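Sofia Xenos
Thursday, July 13, 2023

Right. Mandport library book sale, thread, typing this on the bus so bear with

1/ Doors were meant to be 10. Queue past the chip shop by half nine. Man in front had a wheeled suitcase, EMPTY, opened it to show me. Serious people

2/ Paperbacks 3 for a quid. Hardbacks 50p each. Maps and sheet music "make an offer" which I'm terrible at, I just say a number and go red

3/ Crime section gone in minutes. Gone. Someone took every Zacharopoulos in one go, even the cookery one. Svenja Wiegand if that was you I want the cookery one

4/ Local history much better this year tho. Got a walking guide to Uditz with all the pub names pencilled in, and a parish thing about the Jitthorpe flood, 224 pages, no index, typical

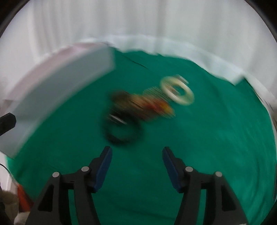
Green cloth, everything lying on it a bit of a blur. Much like my morning

5/ Children's room was chaos by 11. Dads sat on the tiny chairs reading annuals. Good annuals to be fair

6/ Spent 23 quid. Had said ten. Didnt bring a second bag so the atlas is on my lap and it weighs more than the dog

7/ They announced the total at the end, £1208, big cheer. Goes to the Saturday opening hours, so if you use the library on a Saturday go and buy a book please

8/ Leftovers are on the trolley by the front desk til they run out. Mostly diet books and one enormous history of canals. I want it. I have no shelf

9/ Next one's October. Will be there at nine. With a suitcase

10/ oh and whoever left a train ticket to Uditz in the walking guide, its from years ago but I've kept it in as the bookmark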